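Open house at the Khasawneh lab

November 2023

I drove out to Brinport to see the open house at the Khasawneh lab. I had signed up mostly because my sister-in-law, Noura Moussa, started working there in February and keeps telling us about it at dinner. The drive took longer than I thought it would. The road past Mustlow is still down to one lane, and there is a temporary light that stays red for what feels like half the morning.

Parking was in the lot behind the old Tritthorpe building. I signed in, got a paper badge, and was put in the second group. The sheet at the desk said 83 people had registered, and they took us around in batches so the rooms wouldn't fill up. Coffee was free. The muffins were gone by the time my group got there.

The first part was a talk by Lina Geagea, who runs the home robot project. She talked for half an hour without slides, and I liked that. The project is trying to get a robot to do ordinary chores in houses that were not set up for it. She said factory robots have it easy in one way, because everything stays where it is bolted down. In a house the chairs move, the trash can moves, and somebody leaves a bag on the floor. So far they have logged 1,746 practice runs. She counted 1,395 of those as good enough to learn from. The rest were thrown out for one reason or another, and she read us a few of the reasons from a list. "Person walked through" came up more than once.

A man behind me asked when he could buy one. She said she didn't know and wasn't going to guess. He asked again in a different way and got the same answer.

After that we went over to the kitchen for the demonstration. My group stood back by a line of tape on the floor, and one of Noura's coworkers talked us through what was going on. I had expected something quicker. The robot moves slowly, and there are long waits where it seems to be doing nothing at all.
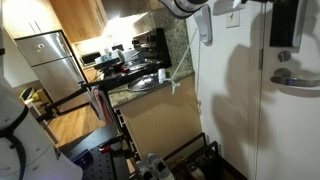
They let us ask questions between runs, and I asked what the hardest thing in a kitchen is. The coworker said shiny surfaces give them trouble, and so does anything soft, like a towel, since it never hangs the same way twice. Glasses are bad too. I had figured it would be something heavy.

We watched 4 runs. Three went the way they were supposed to, and on the other one they stopped it partway and started over. I thought it was good of them to leave that in with visitors standing there.

I stayed a while after to say hello to Noura, who had been on her feet since early and wanted to sit down. We ate sandwiches in her car. She says they will probably do another open house next year, and that sign-up will be on the lab's page again. If you go, get there before the muffins run out and take the long way around Mustlow.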